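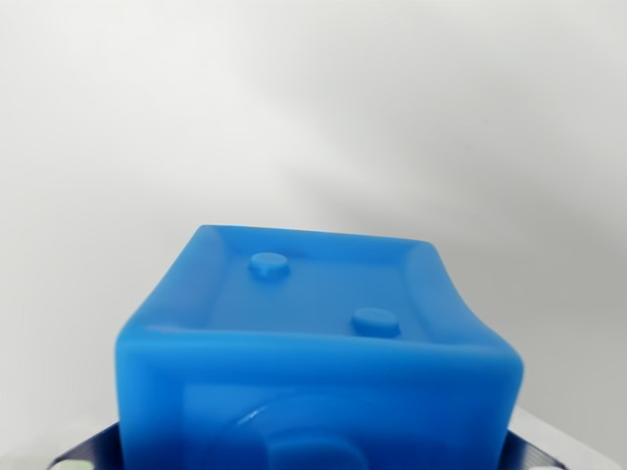 Week 5: Counting with the soft blocks

I love these blocks for early number work! The blue one has two raised studs on a face, set on a diagonal like the two on a die, so a child can feel the number before saying it. Let them press and poke for a bit first – 8 minutes is plenty – and then ask, "How many bumps?" 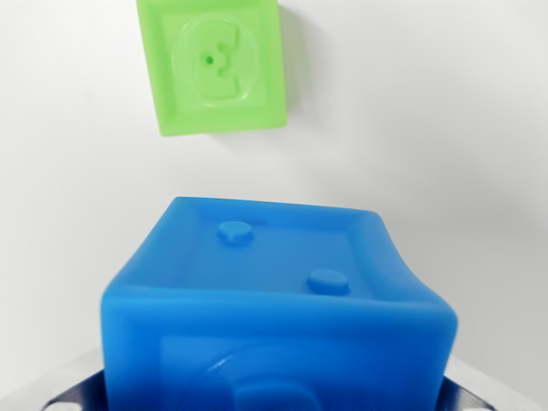 Blue block, two-bump face up, with the green one behind.

For July, read Prantl on touch and number, pages 20 to 40, and bring me one question.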